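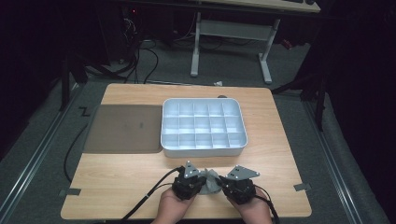

3.2 Sorting materials

Figure 2. Partitioned box, three rows of five compartments, with the flat tray to its left.

The sorting task used a white plastic box divided into compartments of the kind sold for small household items. All compartments were empty at the start of a session. The box was placed near the middle of the table, touching the dark tray, so that items could be moved across a short distance. The layout follows Phetsri and Jara, who found that people filled an open grid row by row when no labels were given. Lidded boxes were left out of the present study. Items were grouped by use in the first condition and by size in the second. Each session ended when the participant judged the box to be in order, and the final layout was recorded by compartment.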